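Feb 24, 2021

I've been meaning to write up the sorting results for a while, mostly so I stop repeating them in emails. The short version is that choosing which arm goes first made more difference than anything we did to the network.

The task is tidying. Two arms share one table, there's a mess of small things in the middle and containers at the back, and the policy has to get each thing into the right container. We call the method Sellar, which was Alfredo's name for it and has stuck. Each arm has its own policy, and a small third model looks at the table and decides which arm moves next and which object it should go for. The arms only learn how to reach, grasp and drop. They don't learn to take turns.

Before this we had one policy driving both arms together. It was fine with a few objects and got worse as the table filled up. The usual failure was both arms going for the same thing near the centre line, then both backing off, then both going for it again. Rodel watched it do that for two minutes once before he stopped it.

We trained on 1694 demonstrations, all collected by teleoperation. Genalyn did most of them and she is much better at it than I am. Mine had long pauses where I was working out which way the wrist was going to turn, and the policy copied the pauses. In the end we cut the idle stretches out of everyone's data, and that alone made the motions look a good deal less nervous.

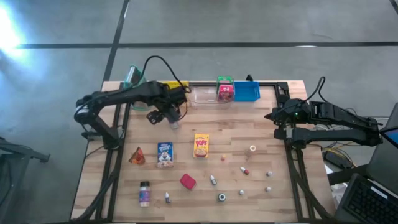 For the objects we wanted a spread of shapes, so there are small cereal boxes, bottles, balls and a spice jar. Boxes are easy. Balls are harder than you'd think, as a finger that closes slightly off centre sends the ball across the table, and the model that picks the next object then has to notice it isn't where it was. Our first version only looked at the start of each turn and kept sending the arm to the old spot. Now it looks again just before the fingers close.

We ran 468 test trials with the layout changed each time. Of those, 29 ended with the arms touching or blocking each other, and nearly all of those were from the first batch, before Ravindra fixed a delay in how the turn signal was sent. I've left them in the total. Taking them out would make a nicer number, but the delay was ours and it belongs in the result.

What still doesn't work is anything lying on its side close to a rail. The fingers haven't got room to come down on both sides, and the policy tries the same grasp again and again. Rosalinda thinks we should teach it to push the object into the open first and then pick it up. She has started collecting demonstrations for that. I'd like to see whether the turn model can learn to ask for a push by itself, but we'll try her way first as it's simpler.

I'll post the training settings once I've cleaned up the config files.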